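# Titdale Steel Shelving Bay, Black

Freestanding shelving for shops, stockrooms, canteens and farm stores. The Titdale is a bolt-free bay in powder-coated steel, sold as a starter unit with add-on bays to extend the run.
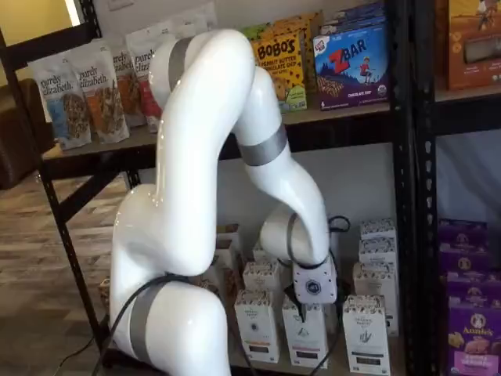 It suits dry goods, tins, boxed stock and general storage. The shelves slot into the uprights on steel clips and can be set at any height on the punched holes, so the same bay can take tall items at the bottom and small packets at eye level. You can change the spacing later without taking the whole unit apart.

The Titdale replaces our older Ashby bay. The two look alike but the clips are different. If you are adding to an Ashby run, please read the section on matching older units before you order.

## Specification

| | |
|---|---|
| Material | Mild steel, powder-coated |
| Colour | Black, satin finish |
| Shelves supplied | 6 |
| Overall width | 1,110 mm |
| Safe load per shelf | 130 kg, evenly spread |
| Feet | Plastic, screw-adjustable |
| Assembly | Rubber mallet and spirit level, not supplied |
| Supplied | Flat-packed |

The safe load is for weight spread across the whole shelf. Don't put it all in the middle or along the front edge. Heavy stock should go on the bottom two shelves.

## What's in the box

A starter bay comes with two end frames, six shelves, the clips for each shelf, four adjustable feet and a pair of wall brackets. Wall fixings are not included, as the right type depends on your wall. Brick, block and stud walls all need something different, and any builders' merchant will be able to advise.

An add-on bay comes with one end frame only. It shares the other frame with the bay next to it. You cannot build an add-on bay by itself.

## Putting it together

1. Lay both end frames on the floor with the punched holes facing each other. The end with the larger foot socket is the bottom.
2. Push the feet into the sockets and screw them fully in.
3. Fit the clips for the top and bottom shelves. Count the holes on each upright so that all four clips are at the same height.
4. Stand the frames up with a second person holding one side, and lower the bottom shelf on to its clips. Tap each corner down with the mallet.
5. Fit the top shelf in the same way.
6. Check the bay is square and level, and adjust the feet.
7. Fit the wall brackets, then add the remaining shelves.

Don't load any shelf until the wall brackets are on. A bay that stands away from a wall must be fixed to the floor or joined back to back with another bay. The floor plates for this are listed under accessories.

The coating on the shelf corners is a tight fit in the clips when new. If a corner will not go down, check that the clip is the right way up before hitting it any harder. The narrow lip goes at the bottom.

## Spacing the shelves

For crisps and other light bagged goods, leave a hand's height above the tallest bag, or customers will catch the packets when they reach in. Boxed goods can be closer. Tins stacked two high need a little more room than you would expect, as the top tin has to be lifted clear of the rim of the one below.

If the bay is for customers to use, keep the top shelf for spare stock or light display items. In a stockroom, keep the bottom shelf clear of anything that could be harmed by a wet mop.

## Matching older units

Ashby uprights have round holes and Titdale uprights have slots. Titdale shelves will not lock into an Ashby frame, even though they rest on the clips and look secure. Please do not mix them.

We still hold a small number of Ashby shelves and clips at Multell. Once these have gone there will be no more. If you are not sure which type you have, send us a photograph of the holes on one upright and we will check.

The two types can stand side by side as separate runs. The height and the finish are the same.

## Accessories

- **Shelf edge strip.** Clear plastic, clips to the front of the shelf and takes standard paper price tickets.
- **Front riser.** Low wire fence to stop packets sliding off. Fits either way up.
- **Divider.** Wire, moves along the shelf without tools.
- **Floor plate.** Steel, two needed for each end frame. Floor bolts sold separately.
- **Back panel.** Plain steel sheet in black. Fit it before the middle shelves go in.
- **Touch-up paint.** Small pot with a brush in the lid.

## Cleaning and care

Wipe with a damp cloth and mild washing-up liquid, then dry. Avoid scouring pads and anything with bleach in it, as both will dull the finish. If the coating gets chipped, clean the spot and cover it with touch-up paint before rust starts.

The Titdale is for indoor use. It is not suitable for cold rooms, polytunnels or open-sided barns. For those, ask about our galvanised Trorndale range, which has the same shelf width but a deeper frame.

Check the clips and wall brackets now and then, and always after moving a bay. Empty the shelves before you move it.

## Delivery and returns

Bays are sent on a pallet to the kerbside. The driver is not able to carry them indoors, and the end frames are awkward for one person, so please have some help ready. If the wrapping is torn when it arrives, write that on the delivery note before you sign.

Orders can also be collected from our Multell warehouse. A starter bay will go in a medium van. It will not fit in most cars, even with the seats down.

Unused bays can be returned in their original packing. We can't take back a bay once it has been put together. Missing clips or feet will be sent free of charge; please quote the number on the carton label.

Page updated Jan 4, 2023. The wall brackets changed in October to a wider pattern with two screw holes. Bays bought before then have the single-hole bracket, and the new ones will fit in its place.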